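We use cookies to remember your region and your quote basket. By continuing to browse you accept our cookie notice. Accept | Manage settings

Halen Two-Arm Classroom Kit, Second Edition

Posted in June by the Penner Education Catalog Desk
Shares: 45 | Comments: 2

The Halen Two-Arm Classroom Kit is supplied to secondary schools, technical colleges and after-school clubs that teach students to operate and program a pair of robot arms working on one task. It is the standard equipment for the Drotden Student Handling Challenge and may be ordered by any registered team, with or without the course materials.

The kit is intended for groups that have already completed a first course with a single arm. Students are expected to know how to home a joint, record a position and stop the equipment safely. Teachers who are unsure whether a group is ready may request the entry checklist from the catalog desk before placing an order.

What the kit contains

Each order includes two arms with mounting hardware, one pair of parallel grippers, a control unit, an emergency stop, power and data cables, and a printed teacher's guide. Spare finger pads are packed separately. A laptop is not included. Schools that already own a Halen single-arm set may order the second arm and the control unit upgrade alone, under a separate part number.

The teacher's guide runs to 151 pages and follows the order of the course. Early units deal with reach, grip force and the shared workspace. Later units ask one arm to hold an object while the other acts on it, a skill that most groups find considerably harder than moving objects from place to place. The final unit is left open so that a team can prepare its own competition entry.

Room and supervision

The arms should be fixed to a stable bench with clear space on all sides. Lessons are written for 45 minutes, including setup, and work best with two arms per team. An adult trained in the use of the emergency stop must be present whenever the arms are powered. Students may reach into the workspace only when the supervising adult has confirmed that motion is paused.

Custom gripper bodies are permitted in club use and in the Challenge, provided that the original mounting plate is kept and no sharp edge is exposed. Drawings of the plate are available to registered schools on request.

The Small Objects unit

New in the second edition is a unit on small consumer objects. It replaces the wooden block exercises of the first edition, which many schools considered too simple for older students. Teams choose an everyday item with a soft part and a rigid part, then plan which arm will steady it and which will handle the loose piece. Watches and their straps are a popular choice — they are easy to find, and a strap seldom lies the same way twice.
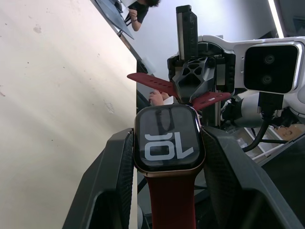 TULNESS, June — The robotics club at the Tulness technical college is using the Small Objects unit to prepare its entry for the Drotden Student Handling Challenge. The club has chosen a smartwatch as its object. One gripper holds the watch by its dark red band and case, and a second gripper, with a honeycomb pattern cut through its body, holds a strap in the same red. The club's written plan sets out separate practice for each arm before the joint routine is attempted, and all members keep a log of grip settings for the judges.

Ordering and support

Orders are accepted from schools, colleges and registered clubs. Quotations remain valid through the end of the term in which they are issued. The arms and control unit carry a warranty of 2 years; finger pads and cables are treated as consumable items and are not covered. Replacement pads may be ordered singly or by the set — please state the edition of the kit, as the two editions use different fasteners.

Challenge registration is handled separately by the organizers. Purchase of the kit does not reserve a team place.

Receive the Penner Education newsletter once each term. Enter your school email address to subscribe.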